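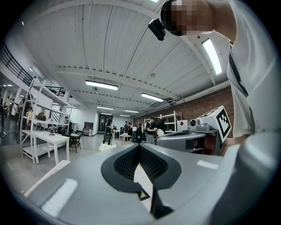
Workshop notebook, Kendden building, main hall
December 25, 2022

Entry concerns the overhead lighting and the services below the roof. The hall was in normal use and the bench work was not interrupted.

The ceiling is white corrugated metal panel, with a white steel beam spanning the room. The fluorescent fixtures were lit. Ductwork and cable trays run toward the back, just above the wall.

Light readings were taken at table height with the Zatitby meter, all fixtures on and the daylight blinds closed. The front tables gave 152 on the meter's relative scale and the rear tables 112. The difference is larger than the one entered in May. The rear tubes have not been changed since the hall was fitted out, and the Baluyot maintenance sheet lists them as due. Replacement is to be requested for the whole rear row at one time, so that old and new tubes are not mixed.

Shadow from a person leaning over the work remains a complaint at the front tables. Turning the table through a right angle was tried for roughly 16 minutes and reduced the shadow on the near side, but the power lead then crossed the walkway. The table was returned to its former position. A longer lead, to be run along the wall, would permit a proper trial.

Cable trays: 12 ties found broken or missing between the door and the first duct joint. Replaced from stock. The label on the Brirnuvano supply line is faded and should be reprinted before the next inspection. Dust on top of the ducts was not cleaned, as the tall ladder is on loan.

Outstanding: tubes for the rear row, longer power lead, supply line label. Meter returned to its drawer with the spare battery.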